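Keep the Clumsy Ones

Sun 9 March

Most teams that collect demonstrations for a two-armed robot throw away more than they admit. I think they throw away the wrong things. At Jikley we recorded 324 episodes of a sorting task last fall and deleted 78 of them because they looked bad. The 246 that were left looked fine on a screen and trained a policy that fell apart the first time a part leaned over.
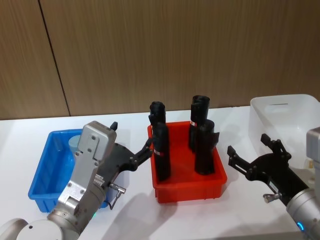 Sorting is a dull job to teach, and people get careless with dull jobs. The operator has done it so often that every pickup starts from the same angle and ends at the same spot. The objects don't help. Four black cylinders upright in a red bin, close together, soft-looking and a little wrinkled, leave a gripper very little room to get its fingers in. An experienced operator handles that with small corrections and no longer notices making them. A reviewer sees the corrections as hesitation and marks the episode down.

I was that reviewer for most of September. The rule we had copied from the Conow handbook said to reject anything with a second approach. It saved time, and it removed nearly every example of an arm recovering from a poor start. 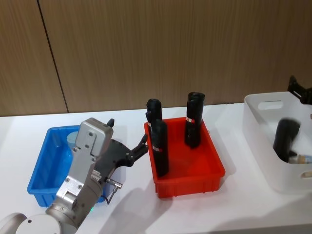
We then ran a smaller set under a different rule, which we called Girus. An episode stayed in if the object ended up in the right bin, however many tries it took. We kept 172 episodes that way. The model trained on them was slower than the first one and a good deal more useful. When it missed, it backed off and went in again.

The usual objection is that the robot will learn to fumble. There is something to that. A set made only of struggles would be a poor teacher, and we still remove episodes where the operator gets distracted or the control link drops. Those are faults in the recording. A second try at a hard grasp belongs to the task.

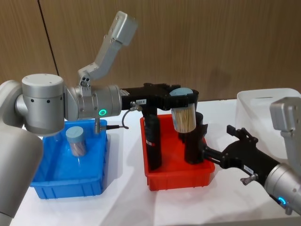
Does this mean you need more episodes overall? We needed fewer, though each one took longer to record, up to 6 minutes in the worst cases.

I would also stop ranking operators by speed. The Krūmiņa lab dropped its leaderboard before we dropped ours, and I argued against the idea then. I was wrong about it. People who are timed choose the easy object first and leave the awkward one for the next person.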